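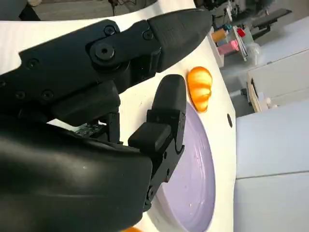 Fladotport hand at the plate, bench by the supply shelf

I get asked what one of these hands costs to own at least once a month, usually by someone who has already fallen for it, so I've put the buying notes for the Fladotport on its own page. Have a read before you send me a purchase order!

The hand by itself is the easy part of the budget. You'll also want the wrist adapter, a spare set of fingers and the cable kit (please get the cable kit, the short leads that come in the box won't reach past the second joint on most arms). Set aside $1,000 for those bits and you should have change left over for couriers. Lead time is 8 weeks from Nomberg, longer if your order lands in July when their shop shuts for holidays.

We've listed it with two service plans. Cirkell is the cheaper one and covers parts only. Iyer covers parts and a technician's visit, and it's what I'd pick if you haven't got somebody handy with a hex key on staff.

Filed under: Grippers & Hands > Buying Guides

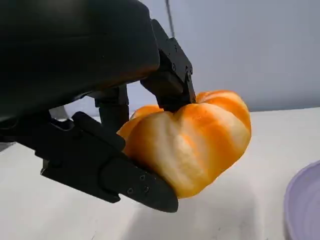
Holding a small ribbed pumpkin above the tabletop

Lucrezia Russo, who looks after our orders, keeps a list of what people forget to budget for, and the top of it is always stuff to practise on. Buy a mix of shapes and a few cheap plates and bowls. Lumpy things with grooves are great for trying out finger positions, and you can pick most of it up at a dollar store for some $29.
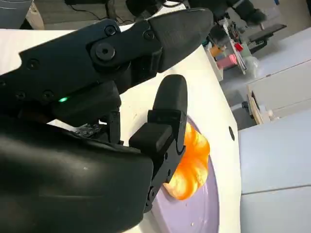

Bench space is the next thing to plan for, and it's where I see folks go too small. Measure with the arm stretched right out, then add room for a person to stand beside it. A plain white top is my favourite colour by a mile. An orange squishy thing on a lavender plate is dead easy to pick out against it, and so is a black fingertip pressed up to its side. If you're planning a second arm later, leave the floor space now and sort out where the cables will go while you're at it.

Warranty is 3 years on the hand and doesn't include fingertips. Quotes are good until the end of the month they're written in, so tell me early if your approvals are slow and I'll date it to suit.

Get stock alerts and price changes by email. Enter your address to subscribe. Unsubscribe any time.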